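Plimen Lunch Room, Sirngate
Progress report to the Chettiar Fund
October 2026

Prepared by Diệp Lại, project manager

Where we are

The lunch room is open. We are serving on weekdays from the old bakery unit on the Sirngate side of Olulwood, with a short menu and table service. The kitchen is working at the level we described in our application, but the dining room is not. We have fewer tables than planned, and the back section is still closed while the floor is finished. Evening service, which was to begin during this reporting period, has been moved to November.

The money is being spent on the lines it was given for. We are asking for one change to the budget, set out further down.

Menu and kitchen

We opened with a menu of 6 dishes and have kept it at that size. Two of the original dishes are gone. The baked fish took too long at lunch and held up every other order on the ticket. The cold noodle bowl sold well in hot weather and then hardly at all. They were replaced with a chicken and rice soup and a bean stew with greens, both of which can be made ahead and held. The soup is now our best seller.

Portions were a problem in the first weeks. Plates were coming back with a good deal of rice left on them and we were throwing it out. We cut the rice by a scoop and offer more at no charge to anyone who asks. Waste at the pass is clearly down. A few regulars complained, and most of them now ask for the extra scoop.

The used range we bought has one burner that will not hold a low flame. The dealer has looked at it and ordered a part. We have been working around it by keeping stocks on the back row, and this has not affected service.

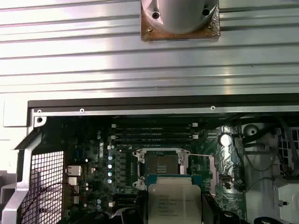 The walk-in cooler passed inspection on the second visit. On the first, the inspector found that the door seal was worn along the bottom and that we had no written log of temperatures. The seal has been replaced and a log sheet now hangs beside the door. It is filled in at opening and closing.

Dining room

We are seating up to 30 people at a time. The plan called for more, and we expect to reach the full number when the back section opens. The delay comes from the floor. When the old tile was lifted, the boards underneath were soft along the wall by the alley, and the contractor would not lay new tile over them. The boards have been cut out and replaced. Tile goes down next.

Our busiest service so far was the opening day of the regional choir meeting at the hall up the street, when we served 132 lunches. That was more than the room was set up for. The line went out the door and past the shoe repair shop, and some people gave up and left. We ran out of stew first, then bread. Guests were polite about it, but the wait was too long, and several of them told us they had only come in because every other place near the hall was full or closed.

We learned from that day that the hall calendar matters more to us than anything else in the neighborhood. We now get it in advance and order to match. On days with a large event we drop the menu to soup, stew and one sandwich, take payment at the counter, and keep two tables clear for people who cannot stand in line.

Staff and training

There are 5 paid staff, as budgeted. One of the servers left after a few weeks for a job closer to home and the post was filled from our waiting list. Everyone on the payroll now has a food handler's card.

Your grant also pays for trainee places. Trainees work the morning prep shift, then one lunch position, and move on when the shift lead signs them off. Progress has been uneven. Knife work and prep go well. Working the register during a rush does not, and we had been putting people there too early. They now spend time on the register in the slow hour after lunch before they are scheduled for a busy one. 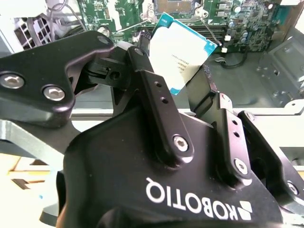

Prep starts early, and the first bus from the east end of Olulwood arrives after the shift begins. Two trainees were late on most days through no fault of their own. We moved the start time back and shifted bread delivery to match. Lateness has mostly stopped, though the bakery is not happy with the new delivery slot and may ask us to change it again.

Budget

Food costs are a little over plan. Cooking oil and eggs account for most of the difference. Wages are on plan. Furniture is under plan, as we bought the chairs secondhand from a hotel that was closing its breakfast room. Repairs are over plan on account of the floor.

We would like to move the unspent furniture money to repairs. This would cover the replacement boards and leave a small amount toward the extra tile. It does not change the total of the grant. A revised budget sheet is attached, and we would need your written approval before the contractor sends the final bill.

Problems still open

The sign over the door has not been approved by the landlord. Until it is, we are using a board on the sidewalk, and people walk past us. We have sent the drawings twice.

Takeout is slow. We offered it from the first week, but the containers leak when they hold soup and we have had to replace orders. Samples of a different lid are on the way.

Next period

Open the back section once the tile is laid and the tables are in.
Begin evening service in November, on two evenings a week to start, with the lunch menu and one added dish.
Settle the sign with the landlord.
Choose a new soup container.
Hold a review with each trainee and send you the results with the next report.

Receipts for the period are filed at the Sirngate office and can be copied for you on request.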